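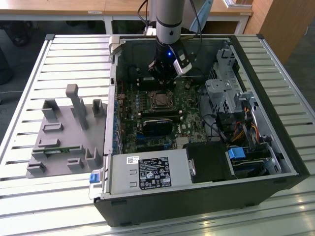
Slide 1: Tower on its side, panel off

Drisville repair evening, talk 3. Keep to 8 minutes.

Say first: we took in 300 old desktops last year and 200 went back out. Most needed memory or a drive – no new boards. Trovel paid for the parts.

Ask who has opened a case before. Wait for hands.
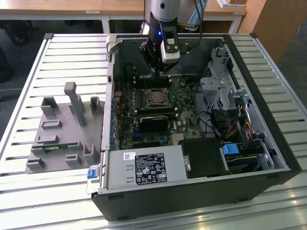 Memory is the cheapest fix, so start there. Check the board's manual for the type before buying. Point to the black slots, then to the square silver processor in its bracket, and say we leave that one alone. Power cord out before any of this – say it twice.

Next slide: the Harurik price list. Prices are from December, so tell them to check again.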